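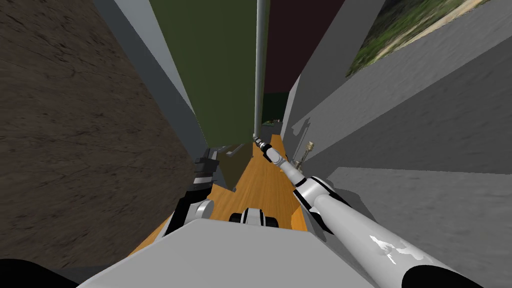 Ticket 107: Trailer audio out of sync on the Flarnside film page
Status: Resolved
Opened: Jul 31, 2022
Product: Ollano player, version 4.2
Site: Vestine (film news and reviews)

Original report
Hi! First off, we love the new player, and readers keep writing in to say how good the trailers look now. One problem though. On our page for Flarnside, the second trailer starts fine and then the sound slips behind the picture. By the big staircase chase the dialogue is a full 2 seconds late, and the last line of the trailer plays over the title card. The teaser on the same page is perfect. Desktop and phone both do it. Cleared the cache, tried a private window, no change.

Reply from support
Thanks for such a clear report, and what a trailer! Could you tell us which file you uploaded, and whether subtitles were switched on when you saw the delay?

Reply from site
It's the one from the distributor's press page, the big file. Subtitles on or off, same thing. I also tried it on our page for Joseph, in case the Flarnside page was broken, and the sound drifts there too. So it follows the file around!

Reply from support
Great test, that saved us a lot of digging. We pulled the file and found it has a variable frame rate. The player was converting the picture to a fixed 24 and leaving the sound alone, so the gap grows as the trailer runs. The teaser was already fixed at 24.

To get you going today:
1. Open the trailer in your media library.
2. Choose Re-encode, then Match source timing.
3. Wait for the green check. Ours took 13 minutes.
4. Swap the new copy in on the page and purge the page cache.

Reply from site
Did all of that and it's spot on! Watched it through twice on the laptop and once on my phone, and the chase is so much better when the footsteps land where they should. One small thing, the preview thumbnail went back to a black square.

Reply from support
Fantastic! Re-encoding resets the thumbnail. Go to Poster frame, pick any moment you like and hit Save. A fix for variable frame rate uploads is in testing now, and we'll post in the release notes when it's out.

Reply from site
Thumbnail's back, I went with the lighthouse shot. Please close this one, and thanks again!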